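Hand-held gripper demos: how many before the arm copies the task?
Print | E-mail

Posted by Liên Âu, Jan 12, 2026

I'm recording demonstrations with a hand-held gripper so our arm can learn to pick up a cup and set it on a saucer. I have 100 so far. The trained arm gets to the cup fine but closes too early almost every time. Do I need more demos, or am I doing them wrong? I also have a head camera running but haven't used that video yet.

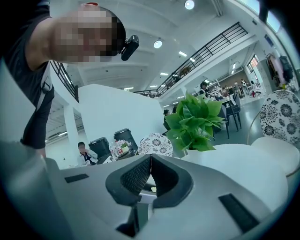
Each demo takes me 10 seconds, start to finish. I close the fingers while my hand is still moving, if that matters.

Fumiko Ogura
It matters. Stop at the cup, then close, then lift. The model can't tell where "close" belongs if your hand never settles. We redid ours that way in June and kept 591 clean ones. Also check that the finger width and the video line up in time. Ours were 2 video frames off and the arm closed early, same as yours. Leave the head video out until the gripper view works alone.

Lộc Trình
Just use remote control instead. I drive the arm with a Grelline controller and never had this. Slower though.

E-mail this page | Print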